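3.2 Toasting the first slice

Before first use, let the toaster run empty one time in a room with open window. A light smell is normal.

1. Put the toaster on a flat, dry table. Keep 60 cm free above it.
2. Lead the cord behind the toaster, away from the slots.
3. Keep a tray beside it for the finished toast.
4. Hold the slice by its upper part and put it in the slot – do not press.
5. Push the lever down until it stays.

Note: To stop early, press the button.

CAUTION: Never take bread out with a knife or fork. Pull the plug first.
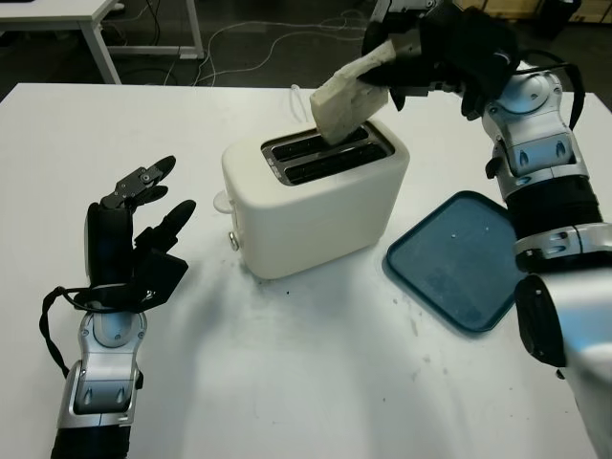 Fig. 6 – Step 4, slice at the rear slot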